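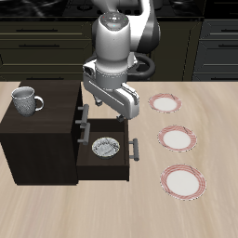
Shayne Tipoki wrote to ask whether a demonstration in which the arm hesitates for a long time over the drawer should be kept or thrown out, given that the bowl ends up in the right place either way. My answer at the time was that it should be kept. I have since revised that position, and the revision is the subject of this post.

The Prella set is collected entirely in simulation. Each episode is set on a tabletop in a rendered kitchen, with a small cabinet, a bowl, a mug and several plates, and an operator guides the arm through one written instruction from start to finish. We closed August with 517 episodes recorded, of which 344 passed review. The remainder were rejected for dropped objects, for instructions that did not match the action, or for collisions with a drawer front.

Long pauses were not on that list. An operator who stops to think leaves a run of steps in which the arm does nothing, and the policy trained on the first batch learned to do the same. It would reach the open drawer, hold its position with the fingers apart, and remain there until the episode timed out. The Murport batch, recorded by more practiced operators, showed far less of this.

The review rule now reads as follows. Any idle period longer than 30 steps is trimmed before the episode enters the training set. If the pause falls between the descent and the grasp, the episode is set aside and recorded again, as trimming at that point has tended to produce a visible jump in the gripper's path. Episodes longer than 900 steps are excluded in all cases.

Shayne also raised the matter of starting positions. The plates have been placed with too little variation, and I accept the criticism. The September recordings will draw the position of every loose object from a wider area of the table, and the bowl will begin in the drawer in half of the episodes. The revised instruction list is with Siregar for checking.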